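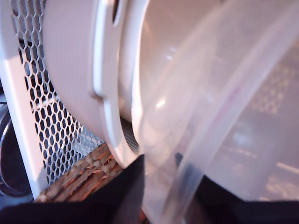 Lectura: 2 minutos

Atril de interpretación Plenow, modelo de camino
Ref. 3783

Hay monumentos que se explican solos. Los demás necesitan un atril, y para esos fabricamos el Plenow: una placa inclinada sobre poste, pensada para campos de batalla, ermitas con pretensiones, puentes que cambiaron de bando y cualquier prado donde ocurrió algo importante y hoy pastan ovejas.

La placa es de aluminio fundido, con letra en relieve y fondo pintado al horno. Se lee con sol de frente y también con gafas de sol, que es como la lee casi todo el mundo. La inclinación viene fijada de fábrica. Hubo una versión regulable, pero los visitantes la regulaban.

Qué incluye
Placa fundida con texto en uno o dos idiomas
Poste de acero galvanizado con base para hormigonar
4 pernos antirrobo y su llave (guárdela donde se acuerde)
Plantilla de perforación
10 años de garantía sobre la fundición

El texto
Lo pone usted, y nosotros lo revisamos. Ghada Awad corrige ortografía, fechas y entusiasmo: si en su borrador la escaramuza duró veinte minutos y «cambió el curso de la historia», le llamará por teléfono. Recomendamos dejar fuera la lista completa de autoridades presentes en la inauguración. Cabe, pero luego no cabe la batalla.

Las coordenadas se graban en grados y minutos decimales, al pie. Compruébelas antes de firmar la prueba. El marcador del vado de Hourani pasó una temporada describiendo con todo detalle un cruce de río desde lo alto de un cerro.

Instalación
Zapata de hormigón y un día de fraguado antes de montar la placa. Si el emplazamiento está protegido, pida el permiso primero; en marzo se acumulan las solicitudes y la paciencia de la administración no crece al mismo ritmo. Para suelo rocoso existe la base atornillada Drakari, que se pide aparte.

Mantenimiento
Agua, jabón neutro y un cepillo blando. Nada de estropajo metálico. Los líquenes son muy pintorescos sobre la piedra vecina y bastante menos sobre el apellido del general.

Opciones
Relieve táctil del terreno
Texto en braille
Segundo poste para placas anchas

Plazos y presupuesto
El plazo empieza a contar con la prueba firmada. Escriba a Yeison Urrego, del taller de Lalley, con el texto, el idioma y una foto del sitio.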